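Budgeting for a Ball Picker: Gallery and Notes 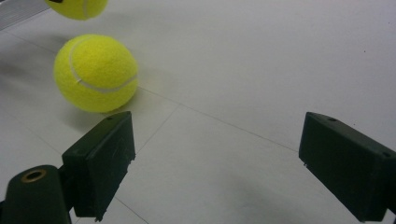 Reading time: 2 minutes

Two tennis balls, a tiled floor and a pair of dark green fingers spread wide. The ball in the middle of things is closer to the left finger than the right, so the tool still has some lining up to do.

I run the equipment budget for the indoor courts at Fadcombe, and every year somebody sends me a quote for a machine that will pick up after us. The latest came from Landry, who sell a gripper package under the name Zamis. The quote is 2,632 dollars for the hand and its mount. The arm is extra. So is the base it rides on, the charger, and the day of setup that the sales sheet calls optional and the warranty sheet calls required.

I would start with the floor. Pale matte tile with thin grout lines is about as friendly as it gets for spotting a bright yellow ball. Our courts are green, scuffed, and lit from one side in the afternoon. I asked Landry for pick times on a surface like ours and got a brochure. Until there is a number in writing, I am treating the tile figures as tile figures.

Then the fingers. They have flat inner faces and a ball is round, which leaves a small patch of contact on each side. That may be plenty for a tennis ball. I want to know what a replacement pair costs, how long it takes to arrive, and whether we can fit it ourselves - the quote has one line for "consumables" and no price next to it.

Look also at where the second ball is, farther off. On a normal evening we have over 80 balls down at closing. One at a time is a long evening for any machine, and I would like to see the battery figure set against that job. The sheet gives run time at idle.

What we use now is a pair of wire hoppers and a roller tube, 123 dollars for the lot when we replaced them in July. They have no software. A person with a roller clears a court before I have finished locking the office.

Stalton, the other supplier we approached, offered a 21-day rental with the fee taken off the price if we buy. I like that better than a demo in a showroom, though the contract starts the clock on delivery and setup comes out of our days. I have asked them to change that.

My list for either supplier before any money moves:

Pick rate on our own surface, with our own worn balls.
Price and lead time for fingers, pads and batteries.
Full cost including arm, base and setup, on one page.
Who pays return freight if we send it back.

I have left a line in next year's plan for the rental and nothing for a purchase. If the answers are good, the line can grow. So far Stalton has replied to two of the four, and Landry has sent the brochure again.

Posted 19/12/2018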